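Watard sidewalk unit – pre-run safety checklist, with my comments

I rewrote this after our Hatell run ended in a fault stop and a very long walk back for me. Same boxes as before, but I've added notes!
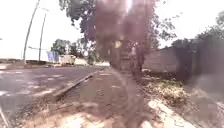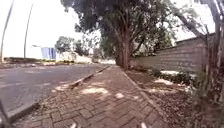

Page last changed: May 4, 2020

1. Lens clean – FAIL. A big brown smudge over the middle of the first picture, right where the tree is. Wipe, then look at the live view too (I only did the wiping).
2. Curb side – OK, but keep 20 inches away from the edge. Raised curb, road right next to it.
3. Surface – COMMENT. One stretch is brick, another is dirt with pebbles and ruts. Drop to the slow setting on the dirt.
4. Shade – COMMENT. Sunlit patches on the brick could well fool the obstacle check. Still open with Prolport.
5. Stop button – OK. Press it five times, please, even if you feel silly.
6. Fault log – code 142, saved. Send me a copy before you clear it.

Next full check is in June.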